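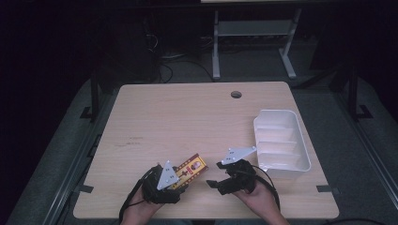 Head view from a box-and-tray take: box in the left gripper, right gripper open and free.

Lining Up Your Streams: Syncing a Head Camera and Two Hand-Held Grippers

By Tươi Tôn
January 6, 2019

If you record two-handed demos, sooner or later you will train a policy that closes its fingers just a bit too early, and you will blame the network. I did, for most of July! The network was fine. My left gripper log was 84 ms ahead of the head video, and the policy had faithfully learned to grab at air.

So this page is all about time. We'll take one raw take, find the offset for each gripper, put everything on one clock and cut the take into pieces you can train on. I use Brollau, our little set of Python scripts, but the steps carry over to whatever you have.

What you need

One take with head video and a log from each gripper (finger opening plus pose)
Brollau installed, with the plot extras
A bit of patience the first time through

Step 1. Record a clap at the start

Before you pick anything up, hold both grippers where the head camera can see the fingers, then open and close them 3 times, fairly fast. Pause for a second. Do the same again at the end of the take. I call these claps, and they are the best trick on this page. A fast close gives you a sharp edge in the finger log and a sharp change in the video, and sharp edges are easy to match.

Do the left and right claps separately. If both hands go together, the matcher can swap them and still report a lovely score. (Ask me how long I stared at that one.)

Step 2. Load the take

brollau load takes/tray_36 --head --left --right

You'll get a short table with the start time, end time and sample rate of each stream. Look at the start times first. If one is hours away from the others, a clock was never set, and you should fix that with --rebase before going on.

Step 3. Find the offsets

brollau offset takes/tray_36 --window 300

The window is in milliseconds and tells the matcher how far to slide each log in both directions. It compares finger speed in the log with finger motion in the video and keeps the best fit. Open the plot it saves. You want one tall, narrow peak per gripper. Two peaks of the same height usually mean your claps were too evenly spaced, so the match is just as happy one clap late. Vary the rhythm next time — short, short, long works great.

Now run it on the end claps too:

brollau offset takes/tray_36 --window 300 --from-end

If the start and end numbers agree to within a frame, use a single shift. If they don't, you have drift, and you need --linear in the next step, which stretches the log a tiny bit as well as sliding it.

Step 4. Resample everything

brollau align takes/tray_36 --clock head --linear

I keep the head video as the master clock, and the gripper logs get resampled to its frame times. Positions are fine with plain linear blending. Rotations are not! Use slerp for those (Brollau does it by default), or you'll get odd little wobbles every time the wrist turns quickly.

Step 5. Check it with your own eyes

brollau view takes/tray_36

This plays the video with the two finger curves running underneath. Step through frame by frame to a moment where one gripper is holding something and the other is open, like the frame at the top of this page. The left curve should sit flat at the width of the box while the right curve stays high. Then go back to the grasp itself: the left curve should stop falling on the very frame where the fingers meet the box. It is so satisfying when it lands.

Step 6. Cut into segments

brollau cut takes/tray_36 --by fingers --min-hold 12

Each change from open to holding starts a new segment. The --min-hold value is in frames and throws out brief squeezes, including your claps. Fumbled grasps may need trimming by hand, and I keep a few of them in, as the recoveries are good training data.

Common problems

The offset changes from take to take. Check whether the logger starts before the video writer is ready. Adding a wait in the start script cured it for me.

The right gripper never matches. Make sure the fingers are inside the head view during the claps. If your hand or the gripper body covers them, the video side has nothing to work with.

The peak is wide and low. Clap faster, and turn up the lights if the video is blurry.

Next up is exporting to Unent format, which has its own ideas about gripper width. Kim config files for both steps are in the examples folder.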